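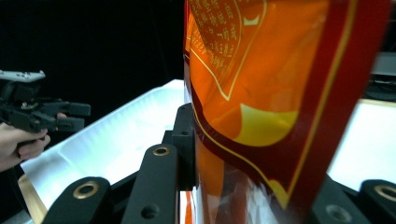

Crisps and puffed snacks should be packed last, according to Hae-won Sun, and never under anything with a corner. Ye-rin Hong puts the limit lower still. "I allow 2 layers of bags in a carton," she says. "With a third, the bottom seals start to go."

Both pack mixed snack cartons at Rastero, 129 of them on a full shift in October. A carton takes 19 items. Foil-type bags go in upright, seal at the top, with the printed front facing the long side.

"The air in the bag is the padding," Sun says. "If you press it out to make room, you have crumbs."

Hong disagrees on creasing. A folded lower edge is acceptable to her - the print suffers, the seal does not. Sun sends such bags back to the shelf. The Wekeck packing sheet, now on version 6, says nothing on the point.

"It covers tins very well," Hong says.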